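Session 3 notes - reader surveys and trade magazine audiences
(Home interiors publishing module, A. Gunawardena)

Sorry, typed up fast before the 4 pm group. Slides to follow.

Recap: trade title vs consumer title. Trade reader = retailer, fitter, designer. Gets it free, usually. So the publisher has to prove who is reading. That's what advertisers pay for.

Controlled circulation - reader fills in a card, job title, size of showroom, buying role. Card goes stale. Re-request every year or the name drops off.

Case: Cetton (kitchen and bath retailers, monthly). Mailed 606 cards in March, got 364 back. Work out the response rate yourselves, one decimal place. Of those, 184 said they "specify or approve" products. Watch the wording!! Specify is not the same as approve, and the ad team quoted it as "buyers". Kosmas will pick this up in the seminar.

Things that went wrong w/ the Cetton form:
- two questions in one (do you read and keep the magazine)
- no box for "self employed"
- budget bands overlaping, 5-10k then 10-20k

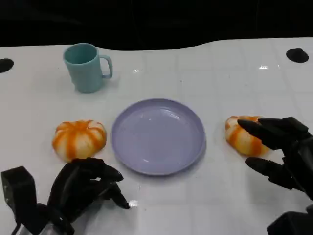
Hoarau did it differently. Phone only, short script, asked last issue read before anything else. Smaller sample, but fewer blanks. More expensive per name.

Pass-along readers: one copy, several people in the showroom. Publishers love this number. Ask how it was measured, seperately from circulation.

Reading: Plellska handout, first half only. Skip the appendix.

For next time: rewrite the Cetton budget question, one page max. Bring a printed copy, email is fine if you're absent.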